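Grondside: Collision and Lap Timing in a Small Racing Game
Final project report, November 29, 2003
Group members: Peiyu Tan, Thanakorn Chareonsuk, Arnulfo Arboleda
Supervisor: Gladys Sánchez

1. Summary

Grondside is a top-down racing game for one or two players on a single PC. It has two tracks, Gada and Heo, and a time trial mode. The report covers the collision code, the lap timer and the results of testing. Art and sound are treated only where they affected the program.

2. Scope

The proposal submitted in May listed four tracks, a network mode and a track editor. The network mode was dropped after the first review. The editor exists as a separate program, Nadham, but it can only place wall segments and checkpoints. Surface types are still entered by hand in a text file.

3. Collision

Each car is treated as a rectangle that can rotate. Walls are line segments. In the first version every car was tested against every wall on each update, and this was too slow on the lab machines once the second player was added. Gada alone has 2956 wall segments, most of them in the curved section behind the pits.

The track is now divided into square cells, and each cell holds a list of the segments that cross it. A car is tested only against the segments in the cells it touches. Lists are built when the track is loaded and do not change during a race.

One fault remains. A car moving at top speed can pass through a thin wall between two updates if it meets the wall head on. The step is split in two above a set speed, which removed the fault on Heo but not at the end of the long straight on Gada. A swept test would be the correct solution – it was started and not finished.
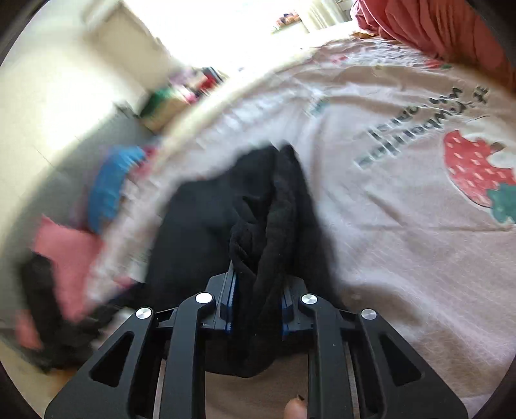

Photo: Ulises Quispe

4. Lap timing

A lap counts only if the checkpoints are crossed in order. Each checkpoint is a line segment with a direction, and the sign of the crossing is compared with that direction. A car that reverses over the finish line loses a checkpoint and must cross it again.

Times were first taken from the frame counter. When the frame rate dropped, the recorded lap was shorter than the real one. The timer now reads the system clock at the start of each update and interpolates between the two updates on either side of the line. Times are stored in milliseconds and shown to hundredths.

5. Testing

A replay file records the input of each player per update. Replays were used to compare builds, with the same file run on the old and new collision code. In a run of 3302 updates on Heo the final car positions were identical. On Gada they differed after the first wall contact. The cause was the order in which two touching segments were resolved, and the segments are now sorted by index before the test.

The game was also run under Windows 2000 with 10 players taking turns in time trial mode. Two of them found a shortcut across the infield on Gada. It skipped no checkpoint, so the lap was accepted. An extra checkpoint was added at the hairpin.

6. Remaining work

Swept collision test for fast cars.
Surface types in Nadham.
Saving of best times per player, at present per track only.

Division of work: collision, Tan; timing and replay, Chareonsuk; Nadham and track data, Arboleda.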